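Arnum Home Notes
Updated 7/7/26

Getting Through Baseball Season Without Wrecking the House

A season of practices and games brings a lot of dirt indoors. These are the things that have worked in our house over several years of youth ball in the Harkau league, and most of them cost nothing.

Infield dirt on pants
Let it dry completely. Take the pants outside and knock off what you can, then go over the knees with a stiff brush. Rinse from the back of the fabric in cold water. Rub in laundry bar soap, leave it for an hour, and wash cold. Check the knees before the dryer, as heat sets whatever is left. Red clay may need a second round. Skip the chlorine bleach, which can turn clay stains darker and yellows polyester.

Grass stains
Dish soap and white vinegar, half and half, worked in with an old toothbrush. Wait 20 minutes and wash.

Caps
Hand wash in the sink with a drop of dish soap. A soft brush around the sweatband takes care of the worst of it. Stuff the crown with a towel and let it air dry. Older caps with a cardboard brim should only be spot cleaned.

Cleats
Bang them together over the trash before they come inside. Pull the insoles and stand them up separately. Newspaper in the toes overnight, changed once if they are soaked. Never on the heater.

Dirt on the carpet
Wait until mud is dry, then break it up with a spoon and vacuum in two directions. On low pile, vacuum slowly. For what remains, use a damp white cloth and blot. Keep a bin near where the shoes come off so clods and tape scraps go straight in.
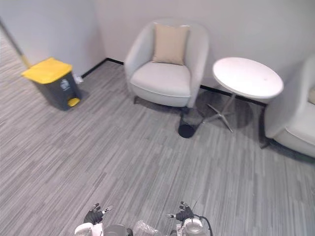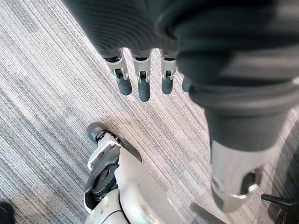
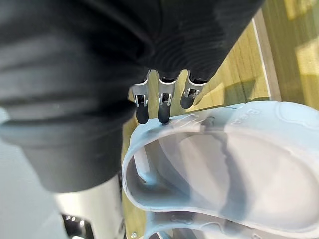 First photo: striped gray carpet, with a yellow-lidded pedal bin near the wall.

Gloves
Wipe with a barely damp cloth after a dusty game. Conditioner goes on twice a season, once in March and once before storage, in a thin coat. Too much makes the leather heavy. Put a ball in the pocket and tie it closed with a strip of old T-shirt. A wet glove dries at room temperature, open, away from the sun.

Bats
Wood bats get rubbing alcohol on a rag to take off ball marks and pine tar. For aluminum, soap and water. Store either kind indoors. A car trunk gets too hot in summer and too cold in spring.

The bag
Empty it the same night. Ours hangs upside down and unzipped from a hook in the garage. Baking soda in an old sock helps with the smell; we replace it every 12 days in the hot months.

Helmets
Mild soap only. Solvents and some stickers can weaken the shell, so read the label first. Dry the pads with a towel.

End of season
Wash everything once more, even what looks clean. Write the size on masking tape and stick it to the outside of the storage tub. Cleats that are already snug can go to the swap table now.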